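Sim tips for the Tuesday robot club

Quick list before the next build night. Marisol asked for it in writing so no more shouting across the room.

1. Save before you touch friction
Then save again. Binta lost a whole evening of settings in March.

2. Flat stuff is hard
Prints lying flat on the floor – worst item on the Skiveo task list. Open the fingers wide, come down slow, check the gripper view. One finger over the middle of the mountain photo and the other way off to the right = shift left before you close.

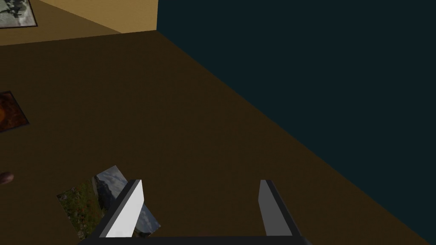
3. Write down your seed
Ours is 1379. Change it if you want but tell Edgars wich one you used.

4. Stop at 31 tries
Then swap drivers. Tired hands make bad logs – and laptops go back in the cart pluged in.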